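Gisetside to get its own repair library as Kuvwood opens the doors at Buckley

Gisetside, April 23, 2026

Residents of Gisetside will soon be able to borrow a sewing machine, a carpet washer or a set of garden shears from the same place they take their broken toaster to be looked at. The Kuvwood Repair Library has signed for its first permanent home, in the former Buckley bakery on the corner opposite the bus turning circle, and will welcome members from the middle of next month.

It's a big moment for a project that has spent two years living out of plastic crates! Kuvwood started as a Saturday table in the Henport market hall, with one soldering iron and a kettle, and has since lent out tools, kitchen gear and camping kit 3532 times. The queue for the repair table often reached as far as the fishmonger, who has been very good about it.

Membership will cost £30 a year for a household. That covers any number of loans, up to four items at a time, and a place at the weekly repair evening. People on a low income can join free of charge by ticking a box on the form, and no paperwork will be asked for. Spare parts such as fuses, plugs and belts are charged at what they cost.

The catalogue stands at 244 items on opening day. Most were given by people in Gisetside and Henport who had them sitting in a loft or under the stairs. The favourites so far are the carpet washer (booked solid every spring), the long ladder, the jam pan and a gazebo that has been to more weddings than most vicars. Newer arrivals include a wallpaper steamer, a tile cutter, a pasta maker, two tents and a child's bike trailer. Everything with a plug is safety tested before it goes on the shelf and again each year.

Kaiwen Tang, who set up the original market table and now runs the library, said: "We had people coming over from Gisetside on two buses with a vacuum cleaner in a shopping trolley. They did that in February, in the sleet, and then they stayed for an hour to help someone else with a lamp. So when the bakery came up we went to see it the same afternoon. It still smells of bread when the sun is on the back wall, and I'm so pleased we've got it."

The Buckley shop stood empty after the family retired, and many local people will remember the iced fingers and the bell over the door. The bell is staying. So is the long counter, which has been sanded and oiled and will be used for checking items in and out. The old bakehouse behind it becomes the repair room, with three workbenches, good lighting and a sink. The step at the front has been replaced with a ramp, and there is now an accessible toilet on the ground floor. The flat upstairs isn't part of the lease.

Repair evenings will run from 6pm to 8.30pm once a week, with the day to be confirmed when the members' survey closes. Anyone can bring one item. A repairer will sit down with the owner, take the thing apart and have a go at mending it together. Clothes, small electricals, bikes, toys and furniture are all welcome. Microwaves, gas appliances and anything that needs more than one person to lift are not, although the repairers are happy to suggest where to try next.

There will also be short daytime classes through the summer - darning, basic bike care, sharpening kitchen knives, changing a plug and fixing a dripping tap. Places are limited to eight per class so that everybody gets hands on. The first darning class filled up within a morning of being mentioned in the newsletter, and a second date has been added.

The Henport table will carry on as before. Members there can reserve anything in the Gisetside catalogue and collect it at the market, with items carried over in the van once a week. Membership bought at either place works at both, and existing members don't need to do a thing; cards already issued will scan at the new counter.

Kuvwood is still looking for a few particular items to finish the shelves. Top of the list are a working overlocker, a pressure washer, a sack truck and folding chairs in any colour. Please email before bringing things along, as storage is tight until the racking goes up in the back room. Paint, mattresses and opened chemicals can't be taken. Books are lovely but the charity shop next door has asked very nicely to have those.

Help is also wanted at the counter, particularly on weekday mornings. A shift lasts three hours, training is given, and tea is on the house. Nobody needs to know one end of a screwdriver from the other to check out a jam pan! Repairers with some experience of sewing machines would be especially welcome, as the waiting list for those is the longest.

The opening day runs from 10am until 3pm, with drop-in repairs, a swap rail for children's wellies and coats, and a cake stall using recipes handed over by the Buckley family. Entry is free and there is no need to book. Bike racks are at the side of the shop and the number of parking spaces on the street is small, so walking or catching the bus is a good idea.

Joining forms are available online now and on paper from the Gisetside post office and the Henport market hall.

Notes for editors

Kuvwood Repair Library is a not-for-profit community company. Interviews with Kaiwen Tang and visits to the shop before opening can be arranged through the library's press desk.

Comments on this release are open below. 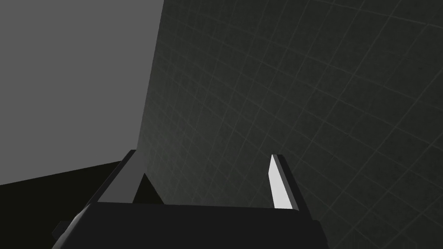

Marian: Will the carpet washer be bookable from Gisetside on opening day, or does it stay at Henport for the spring bookings first? I'd happily go on a list. Also I have six folding chairs, green, one a bit wobbly, if that's any use to you.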